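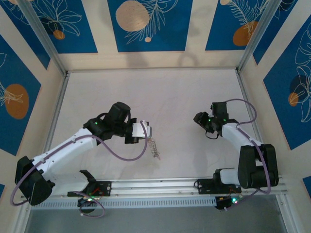 It is my second year in the robotics club at Grodiswood, and this term our group has chosen key rings. When I told my sister, she asked if I was building a robot or opening a hardware shop.

The task sounds small. Two arms must work together with split rings, the kind everybody has in a pocket, and one arm should pass a ring to the other. We guide the arms by hand for every attempt and record it, and later the program learns from these recordings. Our plan says 400 recordings before March. On the evening of 2/7/20 we had 30.
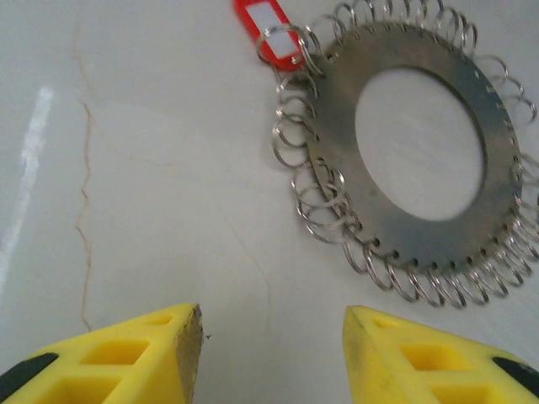 My part is the fingers. The first ones I printed were too soft at the tip, so a ring turned sideways when it was squeezed. I changed the angle a little, printed again, and changed it back the week after. Bañuelos, who is in the other group, told me to stop printing and look at how I hold a ring myself. I tried at home for one hour. I use my nail – a robot does not have this.

The program has 2,619 lines now and I understand maybe half of them. Corinne wrote most of it, and she is patient when I ask the same thing twice.

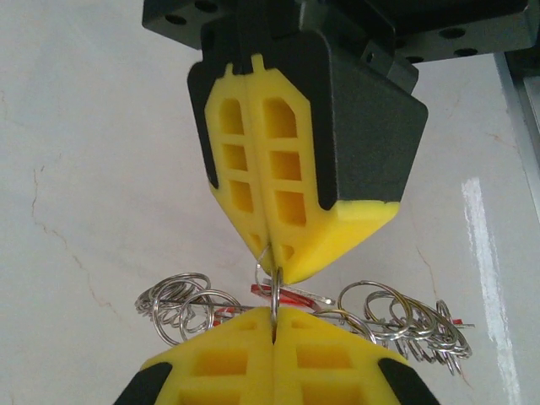
What I find the most difficult is the moment when both arms are close together. If one is too low by the thickness of a ring, the fingers touch and we must start again. We argued about whether to make the handover slower. I was for slower, but then every recording becomes long and people get tired and make mistakes at the end.

In March we go to Skotstead to show it to the other clubs. There will be 12 teams. I would like to pass one ring there without touching the emergency button.

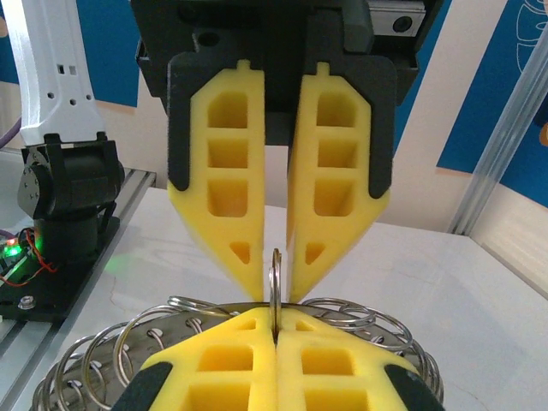 Corinne Kapoor
Team leader, Grodiswood Robotics Club

I asked Corinne to check this post for wrong facts before I put it online. She corrected one number and said I should mention that new members are welcome, also without experience. I had none when I came.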